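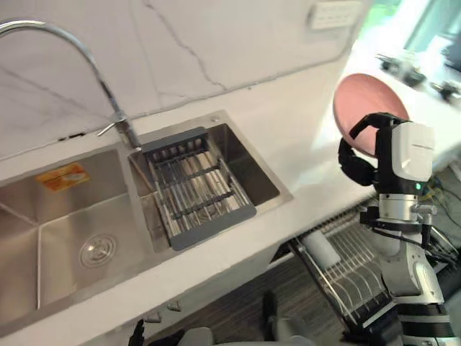

Double-basin sink with a gooseneck faucet, set in a white countertop.

Keeping the grocery bill steady when prices rise
By Zarmeena Mirani

When the inflation rate goes up, food is usually where a household notices first. Rent changes once a year and a car payment may not change at all, but the price of eggs can move between one shopping trip and the next. The tips on this page are the ones I use to keep the kitchen budget in line. They work in a calm year too, only the savings are smaller.

Work out your own inflation rate

The figure on the news is an average for a basket of goods that may look nothing like yours. A family that cooks with a lot of beef and butter can see a much bigger jump than one that lives on rice and beans.

Pick 25 things you buy all the time and write down what you paid, with the package size next to each. Do it again after three months, at the same store, and compare the totals. I started mine in April with a pencil and the back of a calendar. My basket came to almost $256 at the Fastdale near us, which was higher than I would have guessed.

Leave out anything you bought on a special. A sale price in one list and a full price in the other will throw the whole comparison off.

Read the unit price

Packages shrink. A box that held 18 ounces may hold 16 the next time you pick it up, at the same price and in the same colors. The unit price on the shelf tag shows this. Check that both tags use the same unit, as some stores price one brand by the ounce and the next by the pound. If they differ, multiply the ounce price by 16.

Large packs are often cheaper per ounce but should be checked every time. Jindeck oats, for one, have cost more per ounce in the big bag than in the canister on several of my trips.

Stock up with a limit

Buying ahead makes sense for dry goods when prices are climbing. It makes less sense if the money comes off a credit card that carries a balance. Card interest will eat the saving on a case of tomatoes quickly.

My limit is 2 months' supply of anything dry or canned. Past that, I lose track of dates and flour starts to go stale. Whole wheat flour and brown rice keep for a shorter time than white, so buy less of those or put them in the freezer.

Write the month and the price on the lid with a marker. The price is useful later, when you are standing in the store trying to remember if a sale is a good one.

Swap before you cut

When one food jumps, look for what can stand in for it.

Beef: use half the ground beef in chili and make up the rest with lentils. Cook the lentils first, or they will soak up all the liquid.
Butter: oil works in most quick breads and muffins. Use three quarters of the amount.
Fresh berries: frozen ones are fine for anything cooked or blended.
Olive oil: keep it for salads and fry with canola or sunflower oil.
Coffee: buy whole beans in the larger bag and freeze half. Store brands such as Suven are worth a try in a small size first.

Go back and check the original item every so often. Prices do come down, eggs especially, and it is easy to keep avoiding something that is cheap again.

Energy counts as a kitchen cost

Gas and electric rates tend to move with fuel prices, and they don't show up on the grocery receipt. Put lids on pots. Fill the oven when you heat it – a tray of potatoes can go in beside the chicken. A small pressure cooker will do dried beans in a fraction of the stovetop time. I have an old Tessier that needed a new gasket last year and is otherwise fine.

Thaw meat in the refrigerator overnight. It takes planning but uses no extra power and is safer than leaving it out on the counter.

Keep the budget in two lines

I split the food money into 2 amounts, one for the basics and one for everything else. Basics get adjusted when the three-month check shows a rise. The other line stays where it is, so if chips and soda go up we simply get fewer of them.

If your pay has a cost-of-living raise built in, wait until the raise has arrived before changing either line. It usually lags behind prices by several months, and spending it early is how the card balance gets started.

Next time you do the check, use the same list even if your habits have changed a little. Start a fresh list once a year.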